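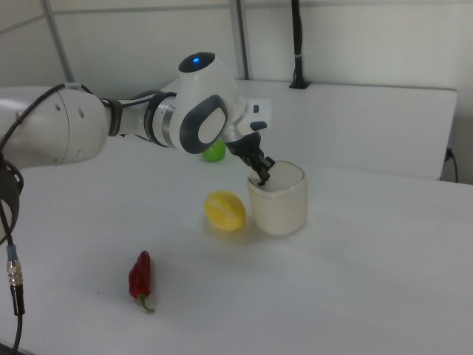
May 11, 2019

Chili-lime salt day!!! I have been waiting for this since approximately the last bite of tacos at Siiri's birthday, when she put the little dish down in the middle of the table and we all just kept dipping things in it. Cucumber. Mango. Somebody's pizza crust. And today I finally made my own, start to finish, and it is so good that I ate some off my palm standing at the sink.

So, the shopping. I went up to the market on Phromma Street early because I wanted first pick of the peppers, and oh, the peppers! There was a whole crate of red ones so shiny they looked polished. I am the kind of person who gets emotional about produce and I've made my peace with it. I picked mine one at a time and the man at the stall let me, even with a line building up behind me. Lemons too, the good bright ones, and limes that were heavy for their size, which is what my mother always told me to look for. She'd roll one under her hand right there at the stall and then smell her hand. I did that today. I smelled my hand all the way home on the bus.

I also bought a bunch of mint I didn't need and a pineapple I really didn't need. The pineapple is sitting on top of the fridge being decorative.

The recipe in Siiri's words (she texted it to me in pieces, out of order, in between meetings): zest everything, chop the chili very small, rub it all into coarse salt with your fingers until the salt feels like damp sand, spread it out thin, dry it low and slow, rub it again. That's it! That's the whole thing! She says her aunt dries it on the windowsill at Skokilach where they have the summer place, but her aunt gets actual sun and I get a view of a brick wall, so oven it was.

I love zesting. I could zest for a living. There's that moment when the smell jumps up at you and the whole kitchen changes, like someone opened a door. Lemon first, then lime, and the lime is a completely different creature – greener, a bit bitter, almost like pine. I did the lemons over the salt directly so none of the oil would get lost on the cutting board. Then the chilies, and yes, I wore gloves, because I still remember September, when I made the pepper jelly and then took my contact lenses out. Never again. I bought a box of 50 gloves the very next morning and I've been using them up one chili at a time.

Amounts, for when I want to do this again and can't find the texts: 860 grams of salt, which was what was left in the big bag. That is a LOT of salt. I should have halved everything. Six lemons, eight limes, four chilies, and next time five chilies, because after drying it calmed down more than I thought it would. The bowl I started in was too small and I had to move the whole lot to the soup pot to mix it properly, and I'm still finding grains on the floor with my bare feet.

The drying took forever. Siiri said an hour and a half and mine took closer to three, with me opening the door every ten minutes to stir it, so that probably didn't help! But the smell, I can't even. Dzifa came up from downstairs and knocked just to ask what I was making. I gave her a spoonful in a twist of paper and she went back down, and then ten minutes later she was back up with two fried eggs on a plate and we sprinkled it on those. Fried eggs!! I hadn't thought of eggs at all. She says it would be good on popcorn and I think she's right. She also says her grandmother in Ho would have put ginger in it, and now I want to do a batch with ginger. Dried first, I guess, and ground up? Ask her.

We stood there talking for ages while the second tray was in. She's thinking of giving up her class at Edance, the late one, because she gets home so tired, and I said please don't because I can hear how happy she is coming up the stairs afterward, she hums. She laughed at me but I hope she keeps it. She took a lime home with her, too.

Then of course I had all these bald lemons. Naked little things! I squeezed every one of them and froze the juice in the ice cube tray, and the lime juice in the other tray, and I forgot to label them, and frozen they look exactly the same. So that'll be a surprise in somebody's drink. The squeezed halves I put in a pan of water with a stick of cinnamon and let it steam while I washed up, and it took the last of the onion smell out of the kitchen from last night. Saved one half for scrubbing the board. It came up lovely.

Jars! I used the tiny ones from Vimine that I've been hoarding for two years with no plan whatsoever, the ones with the clip lids. I filled nine and still had enough for a big jar by the stove. I want to give one to Siiri obviously, one to Dzifa, one to Mom, one to the lady at the library who saves me the cookbooks. I wrote the labels by hand and the first three are beautiful and the rest look like a doctor wrote them. I cut little rounds of brown paper for the tops, tied them with string, decided that was too much, took them off, and put them back on again. I like them with the paper.

Supper was cucumber sticks and the salt, then a baked potato and the salt, then the end of the mango and the salt. I drank about a gallon of water after. On the mango it is just ridiculous. Sour and hot and sweet and then that crunch. I texted Siiri a row of exclamation marks and she sent back a picture of her own jar, empty, so I think I know what she's hinting at.

Things to try it on, so I don't forget: corn on the cob with butter. Watermelon the second it's in season. Roast chicken, rubbed under the skin. The rim of a glass, with one of the mystery ice cubes. Dzifa's popcorn. Chocolate? Maybe chocolate. There's a bar in the drawer that I was saving for the weekend and I'm looking at the drawer as I write this.

My fingers still smell of lime even through the gloves and two rounds of dish soap, and it's on my pen now too. The oven is still a bit warm so I've left the last of the salt in there overnight with the door cracked open. Must remember before I preheat anything for breakfast. I've put a note on the handle.

Okay, I tried the chocolate. YES.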